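Réaliser une suture à points séparés sur coussinet d'entraînement

Fiche pratique rédigée par Radomir Petek - Centre de formation chirurgicale de Kornville
Mise à jour : 30 mai

La présente fiche s'adresse aux internes inscrits au module de suture. Elle traite du point simple séparé, exécuté sur coussinet de tissu synthétique. Les points continus et intradermiques font l'objet de fiches distinctes.

Matériel

Un coussinet Fevum, modèle 837
Un fil foncé monté sur aiguille courbe
Un porte-aiguille
Une paire de ciseaux à fil

Le coussinet est fixé à plat avant toute incision. Un support mal tendu fausse l'appréciation de la tension du fil et conduit à des points trop serrés.

Exécution du point

1. Pratiquer une incision rectiligne, d'un seul geste, sans reprise.
2. Saisir l'aiguille aux deux tiers de sa longueur à partir de la pointe et la présenter perpendiculairement à la surface.
3. Traverser la première berge en suivant la courbure de l'aiguille, puis ressortir par la seconde à égale distance du bord.
4. Tirer le fil avec régularité jusqu'à ne laisser dépasser qu'un chef court.
5. Nouer par demi-clés inversées, en amenant le nœud sur le côté de l'incision.
6. Couper les deux chefs et passer au point suivant, à intervalle constant.
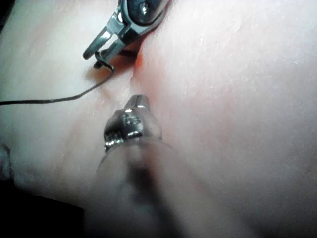
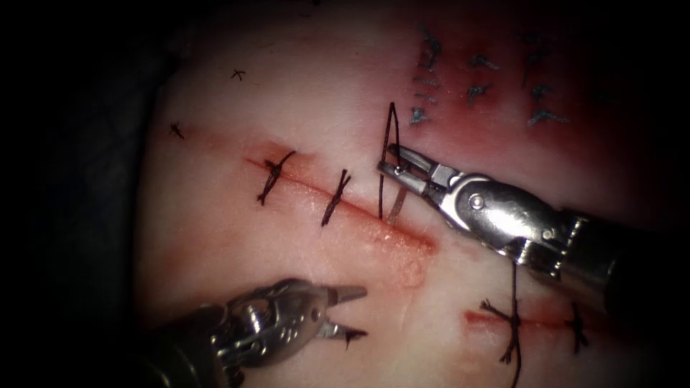

Seconde vue : deux points noués sur l'incision, un troisième en cours.

Pendant le nouage, les berges doivent se toucher sans se chevaucher. Si la surface se fronce, le point est repris : il convient de couper le fil, de le retirer entièrement et de piquer de nouveau légèrement en retrait.

Erreurs fréquentes

La traction exercée vers le haut déchire le matériau au point d'entrée. Elle s'effectue dans l'axe du passage. L'aiguille ne doit jamais être saisie par la pointe, qui s'émousse dès la première prise.

Validation

L'épreuve dure 600 secondes. Le candidat remet son coussinet sans retouche, accompagné de la grille d'évaluation Trusus. L'espacement, la symétrie et la solidité des nœuds sont notés séparément - un nœud qui glisse entraîne la reprise de l'épreuve.

Les coussinets usagés sont déposés dans le bac prévu à cet effet, aiguilles retirées.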